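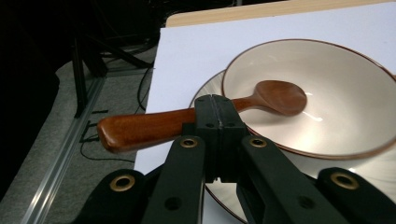
Evaluating the Todora Hand-Held Gripper Kit for Teaching Table Tasks
Final report, Robotics Practicum, Flerkdale College

1. Why we tested it

Todora sells this kit to school labs with a simple promise: a person holds the gripper, does a task by hand, and the recording can later be used to train an arm. The sales page says "ready in minutes" and "works on everyday objects." We had one kit on loan through Kramer, the reseller, for most of the spring. Our job was to check whether either claim holds up for a student group with no budget for extras.

2. Setup

The first usable recording took us 176 minutes from opening the box. Most of that went to the calibration step, where the manual skips from step 4 to step 6 — the missing page is on the Kramer site, under a different product name.

3. Tasks

We picked tableware because the brochure shows it. The main task was to pinch a wooden spoon by its handle and move it in or out of a bowl sitting on a plate. We laid white paper over the tabletop and kept it there for every run. We recorded 248 runs in all, split among the 6 of us.

4. What we found

The jaw holds a round handle better than we expected, as long as you grab it near the middle. Grab it near the end and the spoon tends to turn in the grip. The brochure does not mention this.

Glossy dishes gave us trouble. Glare off the glaze seemed to throw off the tracking, though we did not run a proper test with the lights changed, so take that as a hunch.

The software marked nearly every run as "good," including ones where we dropped the spoon. We would not trust that label for anything.

5. Cost

The kit lists at $700 without the license. The older Porkley gripper in our lab does less, but its files open in any program. Todora's do not until you pay for the export tool.

6. Recommendation

We would borrow this kit again. We would not buy it at the current price. If the department does go ahead, it should ask Kramer in writing whether export is included, and get the full manual before May.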